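Pokholm Towels: read me first

Hello, and thanks for downloading. I'm Ivana, I look after this collection, and most of what follows is me writing down things people have asked me by email so I can stop digging through old replies.

What's in it

Pokholm Towels is 2,084 pictures of towels being folded, half folded, or left in a heap. Of those, 803 have a fold label, which Gintarė Liepiņa and I wrote by hand over one very long December. The rest only have a towel name and a session number. There are 48 sessions and 2 camera positions, and the file names start with the session, so sorting by name gives you something sensible.

The labels

We went with plain words: flat, half, quarter, rolled, heap. Heap is by far the biggest group (towels love being a heap!) and it's the one we argued over most. My rule is that if you can't point to one clear fold line, it's a heap, even if one end happens to be lying quite nicely. The tan terry towel is a good test of that, with a flattish flap on the left and a bunched ridge in the middle. Heap, in my book.

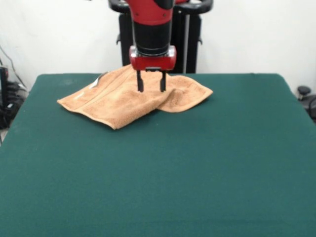
Which way round should I start folding a bath towel?
Long edges together first, then bring the short ends in. You get a narrower stack that fits most shelves, and the hem bands end up on the inside.

Hems and corners

If you're working on finding corners, go by the hems. Terry is fuzzy and its folds make all sorts of fake edges, but a stitched hem has a flat look that the loops don't. Darius Navickas marked up the corners for the labelled part and left out any he couldn't see properly, so don't expect four per towel. A tan one bunched up like a little tent might show you a pointed corner low on the right, and a curled hem drooping down on the left to a small flattened corner. I'd be happy with those two and move on.
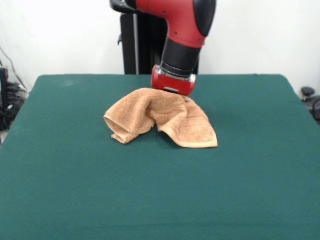
Why do my towels go stiff after a few washes?
Usually it's detergent left in the loops. Use less of it, skip the fabric softener, and give each towel a good shake before you hang it up.

Known niggles

Colour names are a bit of a mess. Nima Kazemi wrote "tan" and I wrote "light brown", and we meant the same thing, so please treat them as one. "Sand" is a different towel, sorry. Session 31 has its labels shifted by one row and I keep meaning to fix it. Some of the rolled ones are really just quarters that sprang open, which Jui-lin Tai spotted, and those have a question mark in the notes column.

Using it

Do what you like with it, only please say where you got it. If you find a wrong label, send me the file name and what you think it should be. I go through the corrections on a Saturday morning with a big coffee, so you may wait a few days for a reply.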